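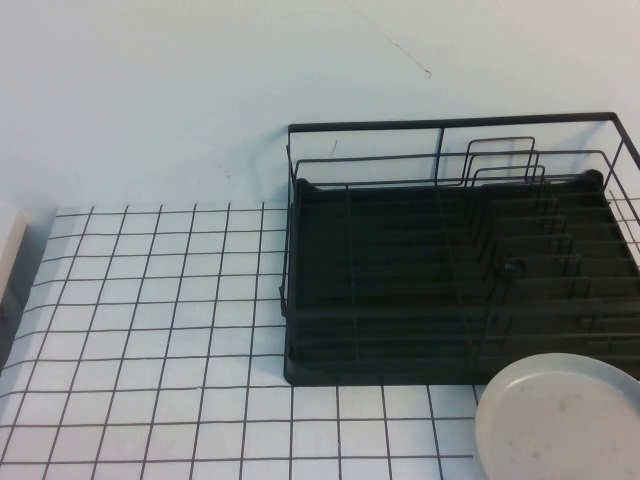
Step 2: Load the rack from the back

Start with the dinner plates. Stand each one in a slot at the back, facing the same way, and work toward the front. Leave an empty slot between deep plates so air can get through.

Scrape and rinse before you load. If a plate still has gray smudges after washing, go over it again with a little baking soda on a damp sponge.

Forks and spoons go in the utensil holder, handles down. Knives go in with the blade down.

Step 3: Empty the tray

Lift out the dry dishes first, then take the wire rack off the tray. Pour the water into the sink and wipe between the ridges with a cloth. Do this every day. Once every 7 days, wash the tray with hot water and dish soap.

Step 4: Check the wire

Look over the joints every 2 months for rust. Dry any damp spots before putting the rack back.

Updated 2/23/18
Gwilliam Kitchen Notes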